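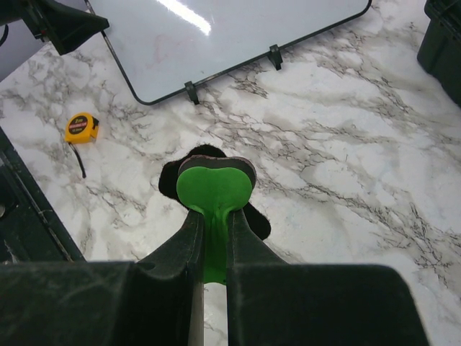
Eight Weeks at the Riltberg Repair Bench

August 9, 2018

So I finally did it. After two years of walking past the old Bortolotti shoe store on my way to the library and peeking through the window, I went in and asked if I could join the repair bench. They handed me a screwdriver and a toaster and that was the whole interview!

If you live in Riltberg you probably know the place, but maybe only as "that storefront with all the lamps." It opens two evenings a week. People bring in things that have quit on them, sit down next to somebody who likes taking things apart, and the two of them have a go at it together. You don't drop your stuff off and leave. You stay, you hold the flashlight, and you get a cup of pretty strong coffee.

I had no skills when I started, I should say. I could change a bulb. My first toaster took me the entire evening (the problem was crumbs, so many crumbs), and the woman who owned it hugged me when the lever finally stayed down. I was hooked.

What I didn't expect was how much I'd like the talking. I moved here for work and my job is mostly done from my kitchen, so there were stretches last winter when the longest conversation of my day was with the pharmacy line. At the bench you can be quiet for half an hour and then find yourself deep in a debate over whether Gradiner mixers were better before they changed the gearbox. (They were. I have opinions about this now.)
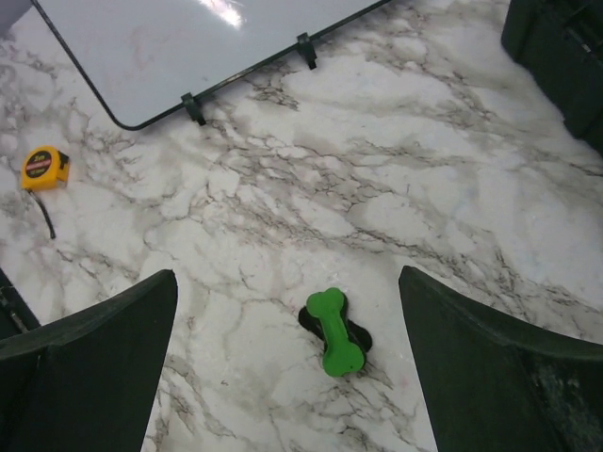 The youngest regular is in high school and the oldest turned 57 for what he claims is the third time, and they fix radios together and argue about music the whole time.

In July we kept a proper log for the first time, in a green notebook that lives by the register. We had 37 items come in over the month. Lots of fans, as you'd guess with that heat, plus a Coline sewing machine that needed three visits and a belt ordered from out of state. I was there when it ran again and the whole table clapped.

Now the money part. The building has a new landlord and the lease went up, so we're trying to raise $2,650 by the end of the year, which covers the difference plus a second soldering station. There's a jar on the counter, and we're doing a yard sale in the parking lot once it cools off. If you've got decent hand tools sitting in your garage, bring those too! We go through small Phillips screwdrivers like you wouldn't believe. I think they roll under the radiator.

And if you've been peeking in the window the way I did, please come in. Bring something broken or come empty-handed, either is fine. There's always a chair, and I'm usually at the end of the table near the fan, which I fixed myself and will tell you about whether you ask or not.

Next time I'll write up the blender with the melted coupling, as soon as the new part gets here.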